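3.2 Cask storage and sampling

The spirit used in this study came from a single distillation run at Garel and was filled into casks of two types, first fill bourbon and refill oak. All casks were filled at the same strength and moved to the Gultau warehouse in November. They were laid on their sides in racks 4 high, with both cask types present at every level. Staff at the warehouse did not know which casks belonged to the study.

Samples were drawn through the bung hole with a glass tube, always from the middle of the liquid. Each was passed through a paper filter to remove char and stored in the dark until analysis. Casks that had leaked, or whose bungs had been replaced between visits, were left out — this reduced the set from 1000 samples to 884. The losses were spread evenly over the two cask types but were higher on the bottom level, where the older racks are.
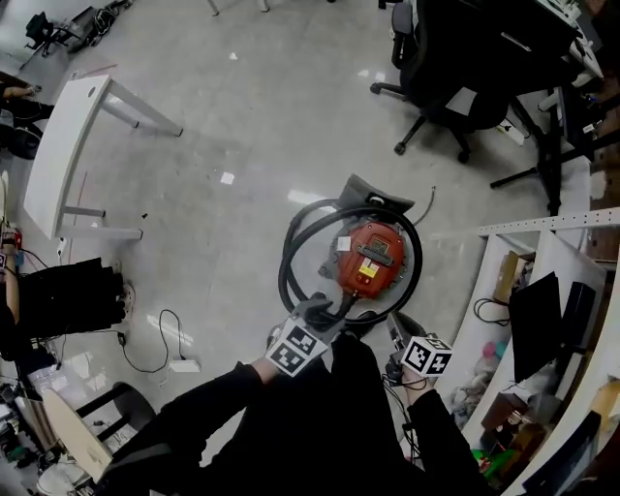
Figure 2. Canister vacuum cleaner with coiled hose and floor nozzle.

Evaporation was measured by weight. Each cask was weighed empty, again after filling, and then once a year on the same floor scale. We did not correct for water taken up by the outside of the staves, which earlier work by Albers and Voß found to be small in casks kept under a roof.

Tasting was carried out by a panel of seven people trained on the Torkia reference set. Samples were cut to the same strength with still water, given a random code and served in covered glasses at 10 in the morning. Panel members scored smoke, vanilla, dried fruit and wood on a line scale and could add notes of their own. Scores from the first session were treated as practice and dropped. Where two sessions disagreed strongly on the same sample, it was served again — blind, and in a different order — and the mean of all three scores was used.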